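Work and Automation, week 10: who teaches the machine?

Notes to go with the lecture. I've typed these up from my own scribbles, so they wander a bit, and I've put back in the things I skipped when we ran out of time. The reading for next week is at the bottom.

1. Where we got to last time

We finished with the power loom, and I promised I'd say something about dates. Cartwright got interested in mechanical weaving in 1784, and hand-loom weavers were still at it decades afterwards. I keep coming back to that gap. When people talk about a machine "arriving" at a workplace they make it sound like a delivery van pulling up, and what you find in the records is a long untidy stretch where the old way and the new way go on side by side, often in the same street. Wages shift first, then who gets taken on, then what counts as skill. The building looks much the same all the way through.

Hold on to that, please, when you read the case study. Several of you wrote essays last term in which everything happened in a single weekend!

2. The case: Fullomis linen services

Fullomis is a commercial laundry outside Brellach. It does hotel linen, care home linen and a lot of towels. I visited for the first time two winters ago and have been back often enough to have my own hook in the cloakroom. There are 54 people on the floor across two shifts, and 40 of them spend most of the day handling cloth: sorting, shaking out, feeding the ironer, folding, stacking.

The washing itself was automated long ago, and so was the drying. Sheets go through a big folding machine, too (a lovely thing to watch, very noisy). What's left for hands is everything awkward. Small towels, fitted sheets, bathrobes with the belt still in, anything that comes out of the dryer in a lump.

Why are the lumps so hard? A box has the same shape wherever you put it down. A towel has a different shape every time you drop it, and before you can fold it you have to find a corner, then find another corner, and feel whether you've picked up one layer or two. Folders do this without looking. I asked one of them to explain how she found the second corner and she tried three times, laughed, and told me to watch her hands.

So the people who build these systems do watch hands, and that brings us to the part of the story I think matters most for this course.

3. The new job: demonstrating

Fullomis signed up with a small developer called Courtois, whose folding project goes by the name of Emau. Courtois doesn't write out rules for folding. It records people handling cloth, many times over, and uses the recordings to train the machine. Somebody has to do the handling, and that's paid work which didn't exist at the laundry before.

The first thing the folders noticed was the quiet. On the floor you've got the dryers going and the radio over the top of them, and you chat. Recording is desk-side work with office people round you. You've got kit on both hands, so you can't scratch your nose. One folder told me she'd never felt so clumsy in her life — and she's been folding for most of it. Another loved it, said it was the first time anyone had treated what she did as worth writing down.

Some things to think about while you look at the picture: what sort of room is it, compared with a laundry floor? Whose room does it feel like? What would you want to know before you agreed to put the kit on? 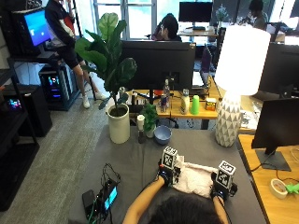
4. What changes for the people

I'll take pay first, as everyone asks. Demonstrators at Fullomis got their normal hourly rate. The shop steward argued for more, on the grounds that an hour of recording goes on being useful long after the hour is over, and management said an hour is an hour. You should be able to make both cases. I lean towards the steward, but I've marked good essays that went the other way.

Then there's pace. A fast folder has dozens of little shortcuts, and in the early sessions people were asked to slow down and leave some of them out. That's a strange request if your speed is what you're proud of. Two folders dropped out over it and went back to the floor.

Skill is the slippery one. Does a skill still belong to you once it's been recorded? We talked about the weavers and their pattern books here, and somebody at the back brought up recipes, which I thought was a good comparison and have stolen for next year.

Last, jobs. No one at Fullomis has lost one over this so far. Leavers haven't all been replaced, though, and the younger staff have spotted it. Remember the long untidy stretch from section 1.

5. For next week

Read the interview extracts in the pack, all of them, including the dull one with the maintenance fitter (it's not dull, give it a chance). Write me a page on this: if you were drawing up an agreement between the demonstrators and Courtois, which clause would you write first? Bring it on paper.

Essay plans are due in April, after the break. If you want to change your title, come and see me before then. My door's open most mornings, and if it's shut I'm in the canteen.

Notes last updated Mar 28, 2018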